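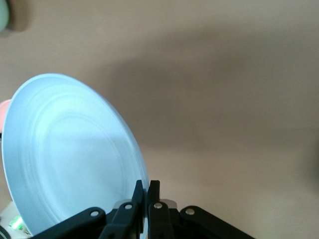

How to compare two grippers with one dinner plate

Plates are my favorite test for a new gripper. A block will forgive almost anything, but a plate is thin, slippery and heavy on one side the moment you grab it by the rim. If you're trying to choose between two grippers and only have an afternoon, start with one of these!

I used this routine in May 2021 to compare our old Damen two-finger with the Jekano linkage model that Siiri Mäkelä talked me into. Same arm, same wrist camera, same plate.

What you need

One plate with a proper raised rim, a plain table, a kitchen scale and some masking tape. Weigh the plate first and write it down (mine is 861 grams, which is a lot for a rim grasp, so go lighter if your gripper is small).

Step 1: Set the camera before anything else

Aim the wrist camera so both fingertips stay in view when they're closed. You want to see the rim going in between them. I like having the tips a bit below the middle of the picture, with plenty of table showing past them. Lock your exposure too, or a shadow from the arm will make the brightness jump around while you're trying to judge the grip.

Step 2: Start at low force

Stand the plate up in a rack, bring the fingers in from below and close at the lowest setting. Lift it a hand's width and wait. Does it swing? Go up one notch and try again. Pieter Van Leeuwen always starts at full force and works down, and he also buys more plates than I do.

Step 3: Tilt it

Now rotate the wrist slowly, 7 degrees at a time. Put a bit of tape on the rim next to a fingertip before you begin, so you can tell if the plate has crept. Most slips are tiny and you'll miss them without the tape.

Step 4: Swap grippers and repeat

Redo the tool offset! I forgot the first time and spent an hour blaming the Jekano for closing 2 mm off the rim. Then run the same lifts in the same order.

What I look at afterward

I keep the force setting where the swinging stopped, the angle where the tape first moved, and how the pivot screws feel. If any have worked loose, snug them up and run the tilt again before you trust your numbers.

If you want to try this with bowls, go in with the fingers a little wider and expect to redo step 2 from scratch.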